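Wrist camera on a four-finger hand: is the view supposed to be upside down?

Posted in Grippers and End Effectors by potero_bench

We are comparing two hands on the same arm, a plain parallel gripper and the Drirnura hand with four fingers and a thumb. The arm and the controller stay the same. With the parallel gripper the wrist camera gave us a usable view right away. With the Drirnura the room comes out rotated and the hand covers a lot of the picture.
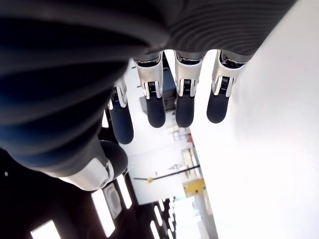 Wrist camera view, Drirnura hand, fingers extended.

I can flip the image in software, but I don't know what to do about the space the palm and the blue cover take up. Has anyone moved the camera on this hand? The trial is 900 grasps per hand and I would like to settle the mount before we start. We have until February.

leite_user

Flip it in the driver and leave the mount alone until you have tried a few grasps. You can see all four fingertips and the thumb pad, and that matters more than the room. We use the Leite bracket on ours, which has 4 tilt positions, and the second one from the bottom shows less palm. Redo the hand-eye calibration every time you change the tilt. I skipped that once and lost an afternoon.

If you train anything on the images, flip before you record. Mixing both orientations in one set was a pain to sort out later.

gearbox_ray

just use the parallel gripper, way less to go wrong

bullamville_lab

Agree on keeping the fingertips in view. Two things to add. The wall on the right side of your picture is washing out to white, so lock the exposure with the hand over your actual work table. Also check that the cable clears the cover when the wrist turns. Ours needed 6 cm more slack than with the parallel gripper.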